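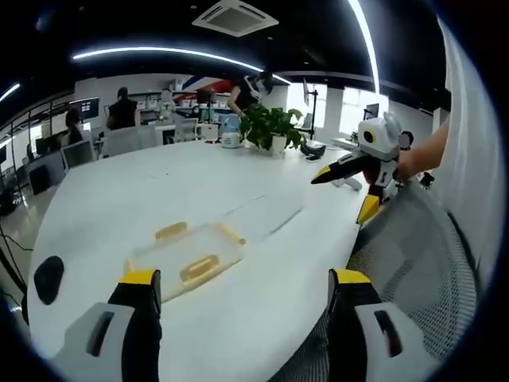

Workshop Tips: Building a Hand-Held Gripper Without Losing the Screws or the Will

Filed under: printing, small mechanisms, things that roll off tables

The gripper build has now eaten most of February, and the notebook where I was keeping the tips has glue on it, so they're going up here. Most apply to any squeeze-handled gripper with two sliding fingers, the sort you carry around by hand to record how a person picks things up, so that an arm can have a go at it later. A few apply to anything with screws in it.

Printing the parts

Print one finger before you print four. I know the bed has room. Mine had room too, and I now own a full set of fingers with the rail slot on the wrong face, which make adequate doorstops for a very light door.

Put the finger on its side, so the layers run along the length of it. Stood upright it prints beautifully and snaps the first time you pick up a mug.

Soft tips want to be slow. Whatever speed your printer profile suggests for flexible filament, halve it, and go and do something else. Dry the spool first. If you hear popping at the nozzle, the spool isn't dry, whatever the bag said.

Pick a loud color for the tips. Yellow is good. You'll spend hours squinting at recordings trying to work out whether the finger touched the thing or only came near it, and black tips on a black mouse are no help to anyone.

Label the parts with a paint pen as they come off the bed. Left and right fingers look the same until they're bolted on.

Screws, inserts and the floor

Do your assembly inside a tray. A clear plastic food container with sides works as well as anything sold for the purpose, and you can see from across the bench whether there's still a screw in it. When you've finished, it goes on to a second career as the thing you practice picking up.

Heat-set inserts: iron straight down, stop a hair above flush, then press flat with something cold and metal. A butter knife will do. It should be a butter knife you don't plan to butter with.

Buy more short screws than the parts list says. The list was written by someone who didn't drop any. I bought a box of 1,000 and was mocked for it, and the people who mocked me have been into that box more than I have.

Thread-locker goes on metal into metal. It doesn't go on plastic. Some brands attack the print and you find out a day later when a bracket comes away in your hand like wet cake. Test on a failed part. You'll have failed parts.

Tighten the rail screws last, with the fingers closed. Tightened open, they sit a touch out of line and the whole thing closes with a grunt.

The squeeze

If the trigger feels stiff, don't reach for the oil. Slide each finger by hand with the linkage off. If one drags, sand its slot with a strip of 240 paper folded once, two or three strokes, then try again. Sanding is easy to do and impossible to undo, as the doorstops and I can tell you.

Dry PTFE spray is fine on the rails. Oil isn't, at least not in my shop, where anything oiled has a full coat of sawdust by lunchtime.

Both fingers should arrive in the middle together. If one gets there early, the linkage is off by a tooth. Take it apart, move it one tooth, and put it back together. Then move it one tooth the other way, which is the direction you needed.

Wrap the handle. A bare printed handle feels fine for a minute and like a cheese grater after twenty. Tennis racket tape costs very little. Start the wrap at the bottom and overlap upward.

Weigh the finished thing on a kitchen scale. Ours came out at 470 grams, which sounds like nothing and feels like a bag of sand at the end of an afternoon. Most of what you can save is in the top housing, where a thinner wall does no harm at all. The fingers are already as thin as they ought to be.

Cables and dangling bits

Anything that dangles will eventually be grabbed by the fingers it dangles beside. Tie it back at both ends, with enough slack in the middle for your wrist to turn fully both ways. Check the wrist turn before you trim the tie, please.

Hook-and-loop straps beat zip ties until the design is final. The design isn't final.

A right-angle connector at the camera saves the socket. I've replaced one socket, under a magnifier, holding my breath, and I'd like that to be my lifetime total.

Clean the lens with the cloth you use for glasses. Don't use your shirt, and least of all the shirt you sand in.

Getting the table ready

Build the practice setup on an ordinary table with ordinary things on it. I spent a week making a tidy little stage with a gray backdrop, and everything we recorded on it was tidy and gray. We moved to a table people used and got better recordings straight away, along with several rings from coffee cups.

Choose objects that fail in different ways. Something light that skids. Something with a handle. Something smooth and rounded with no obvious place to hold it (a computer mouse is properly annoying). Something tall that tips over. Leave out the good glasses until you trust yourself, and then leave them out anyway.

Clear containers deserve their own warning. They're easy for you and a misery for the camera, which looks straight through the side and sees table. A strip of colored tape on the rim helps. So does a container with tinted handles.

A shiny white top throws the ceiling lights back at you. Tilt your head down to table height and look for the glare before you start. If you can't move the light, move the table, and if you can't move the table, a cheap cotton cloth takes the shine off. Iron it. The fingers will find every crease.

Push the chairs in or take them away. You'll be walking around with your eyes on the end of your hand, and a chair with wheels knows this.

Working next to someone else

Two people with a gripper each get through the work faster than one, after a bad first hour. Agree on who has which side of the table. Say "mine" out loud before you go for something. It feels silly and it's cheaper than reprinting tips.

Mark the grippers so you can tell them apart when they're lying down. Ours are called Tusik and Dridar, after an argument I didn't win, and the names are on masking tape under the handles. Every recording gets the name written in the log next to it. When one of them went slightly out of line, we knew whose afternoon to throw away. It was mine.

Jawad Chaudhry, who shares the bench, keeps his sleeves pushed up past the elbow when he's working across the table. I used to think this was for show. I've since dragged a cuff through a row of carefully placed objects, and now I do it too.

Agree on a parking spot for each gripper between takes, flat, fingers closed, well in from the edge. Set down open, they get leaned on.

Keeping it going

Once a week: finger screws, rail screws, handle screws, in that order. Then wipe the tips with a damp cloth. Soap if they've gone slick. No alcohol on the flexible ones unless you enjoy printing at half speed.

Keep 2 spare tips in a bag taped inside the lid of the case. Do it on the day you print them. Spares that live "somewhere on the shelf" are a kind of folk tale.

Charge everything the night before, and take one short test recording before you start the long session. Watch it back, too, all the way to the end. The file existing and the file having something in it are separate matters.

When you change a part, change the letter on the masking tape. We're on F. I couldn't tell you what was different about C, except that the log says "C: never again."

From the mailbag

A reader at the Charbonneau tool library asks whether you can use a metal rail from an old drawer slide. You can, and my first one had exactly that. It works, it weighs a great deal, and it sheds ball bearings in the style of a startled squid. Spend the money on a small proper rail if you can find it.

Someone else wants to know if Pluvex foam sheet will do for the fingertips in place of printed ones. I tried a piece. Lovely grip on the first day, bald by the third. Fine for a trial if you don't want to wait on the printer.

And to the person who asked how long the build takes: a weekend for the gripper, if the parts are printed and nothing is on backward. The trigger took me another weekend on top of that. I still haven't done the case foam, and the cutting template for it is under the sander if anyone wants to borrow it.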